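# June, bench 3 — plate rack task, teleop

Picking up from Vasylyna's notes on the cup task. Same arm, same leader handle, new objects. Goal for the day was 50 usable demonstrations of taking plates out of the clear rack one at a time, front plate first, and laying each one flat on the mat. We ended with 16. Reasons below so that whoever takes the next session doesn't repeat my morning.

## Setup

- Rack against the back stop, long side parallel to the table edge. Tape marks are down. Please don't move them.
- Plates go in teal, blue, cream, teal in front. Order stays fixed for the first batch. Sinan wants shuffled order later, but only once the fixed order trains.
- Wrist camera and overhead camera both recording. Wrist exposure was left on auto, as it was for the cups. See below.
- Leader handle scaling at the cup setting to start with.
- Gripper force limit unchanged from Vasylyna's last session.

Kári checked the camera clocks against the arm log before we began. The offset was small and stable. She put the value in the session config, so it doesn't need doing again unless someone restarts the overhead.

## Morning

Esben drove first, I watched the streams and labeled. His approach is to come down from above with the fingers open, straddle the rim, close, and lift straight up. Works fine on cups. On plates the rear finger has to go into the gap between two of them, and the gap is not much wider than the finger. He touched the second plate on most of the early attempts. I labeled those as contact, not as failures, and we can decide later whether they go in.

Swapped drivers before the coffee break. I tried coming in from the side and low, getting one finger against the lower part of the front plate and tipping it a little before closing. Slower, but I hit the blue one less often. The trouble is that my version looks nothing like Esben's, and a policy trained on a mix of both will probably try to do something halfway between. Thandeka made this point on the cup task and we ignored it then. We talked it over at the bench and agreed on the low side approach for everyone. All of Esben's top-down runs go into a separate folder, `plates_topdown`, and stay out of the first training set.

## Wrist blur

Went through the wrist stream at lunch. The overhead view is sharp all the way through. The wrist view is bad whenever the hand moves at any speed close to the plates. On the teal plate there is no surface texture left at all, only smears of green, and the blue one behind it goes soft too. The one crisp thing is the bright line where the edge of the clear rack meets the teal rim.
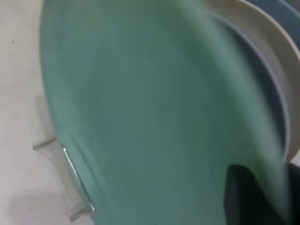
## What I changed after lunch

1. Wrist exposure set to manual and shortened. Picture is darker, so I brought the second lamp over and aimed it at the wall behind the rack. Aimed directly at the plates it put a glare on the cream one.
2. Leader scaling cut by half. The hand moves slower for the same motion of the handle, which helps the blur and also helps the driver in the gap. Your wrist gets tired sooner. Change drivers more often than we did for cups.
3. Added a short hold before closing the fingers. Driver stops, says "closing," then closes. Gives us a clean stretch of still images right before the grasp, and I can use it to split the episode into phases.
4. Start pose moved back toward the table edge, so that all three plates are in the wrist view at the beginning of every run.

Ran a few throwaway episodes to settle the new speed and deleted them. Then recorded in earnest with Kári and me alternating. The hold feels unnatural for the first few tries and after that you stop noticing it.

## Results

16 kept, all with the low side approach, manual exposure, and the hold. Blur during the hold is gone as far as I can tell by eye. There is still some on the lift, which I can live with.

Main causes for throwing a run away in the afternoon:

- Finger closed too high on the rim and the plate swung in the grip on the way out.
- Driver corrected back and forth in the gap for a long time. The plate came out fine in the end, but I don't want the policy learning to dither.
- Plate set down with an edge off the mat.
- One run lost when the overhead stream dropped. Cable, I think. Reseated it and it held for the rest of the day.

We also tried hand guiding for a short while, with the arm in free mode and Kári moving it directly. The motion is smoother than anything we get through the handle and the gap is much easier, because you feel the plate touch. But her hands and sleeve are in the overhead view from start to finish. Might be useful for recording a reference path to replay with no one in view. Not today's job.

## Open questions

- Do we keep the contact-labeled runs at all? Esben says yes, as examples of recovery. I lean no for the first set.
- Thin foam on the fingertips would be kinder to the rims but makes the finger thicker, and thickness is the whole problem in the gap. Vasylyna has some thin rubber sheet from the Bach fixture. Ask her.
- The transparent rack may be hard for the policy to see from overhead. It's faint even for me. Could put a strip of colored tape along the base — but then it learns the tape.

## Next

Same settings, same approach, keep going to 50. Sinan drives first, and I'll sit with him until he has the low approach. Don't touch scaling or exposure mid-batch. If something has to change, close the batch and open a new one.

Lamp position is marked on the floor in blue tape. Handle is back on its charger.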